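1/ Month two of the pick arm at Varkberg. Day shift used to hand-carry 240 totes. Now the arm takes the light ones and people take exceptions.

2/ Pushpa Bisht moved from carrying to reviewing stops. Less lifting, more screen time. She asked for a 36-minute rotation and got it.

3/ Most of her review queue is wrist views from the simulator, checked before a routine goes to the floor. 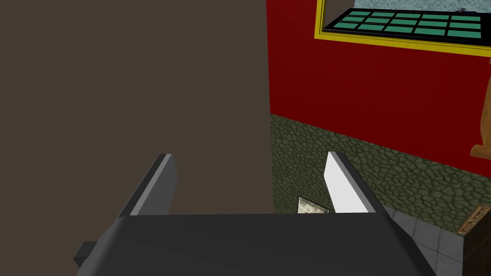
Sim wrist view. Fingers open, nothing held, large brown surface close on the left.

4/ Stops per shift: 70 in February, 17 now. Headcount is the same - job titles and pay grades haven't caught up. Darius Stanciu has that on his desk.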